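Vestido de novia Skerlow, corte en A con espalda abierta
Ref. 568
Colección Farooqui

Precio: 281 €
Disponible en tallas de la 34 a la 54 y a medida
Colores: marfil, blanco roto, champán

Descripción

El modelo Skerlow es un vestido de novia de corte en A, con escote en V y espalda abierta hasta la cintura. El cuerpo va forrado y lleva ballenas flexibles, así que la mayoría de las clientas lo usa sin sujetador. La falda tiene tres capas: forro de satén, tul intermedio y una capa exterior de gasa. La cola mide 92 cm y se puede recoger con el botón interior.

Las mangas son desmontables. Se entregan en una bolsita aparte, con los corchetes ya cosidos.

Composición

Exterior: gasa de poliéster
Encaje: poliéster y algodón
Forro: satén elástico
Cierre: cremallera invisible con botones forrados
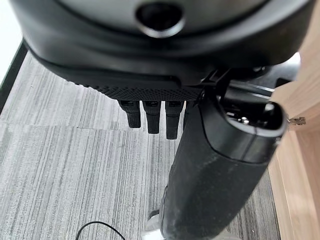
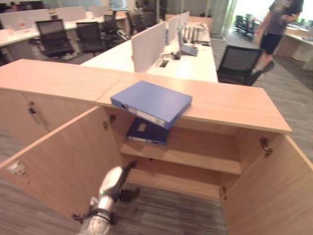 Tallas y medidas

Tómese las medidas de pecho, cintura y cadera con la ropa interior que vaya a llevar el día de la boda. El largo estándar está calculado para una altura de 170 cm con tacón de 5 cm. Si queda entre dos tallas, pida la mayor; el cuerpo se entra con facilidad en cualquier taller de arreglos.

La confección a medida tiene un suplemento de 30 €. En ese caso necesitamos también el largo de hombro a suelo y el contorno de brazo. Los vestidos a medida no admiten devolución, salvo defecto de fabricación.

Plazos de entrega

Talla estándar: cuatro semanas
A medida: siete semanas
Los pedidos para bodas de marzo deben consultarse antes de pagar.

El vestido viaja doblado en caja. Al recibirlo, cuélguelo por las cintas interiores y déjelo reposar un par de días. Las arrugas del tul salen con vapor a distancia. No planche la gasa directamente.

Prueba en tienda

La talla 40 en marfil se puede probar en nuestra tienda de Tamgate, con cita previa. La prueba dura una hora y es gratuita. Para otras tallas, pregunte antes de venir.

Complementos compatibles

Velo Grorkero de tul liso, 182 cm, ref. 570
Cinturón de satén con lazo, ref. 574
Cancán de un aro, ref. 577

Devoluciones

14 días desde la recepción, sin uso y con las etiquetas puestas. Los gastos de envío de la devolución corren a cargo de la clienta.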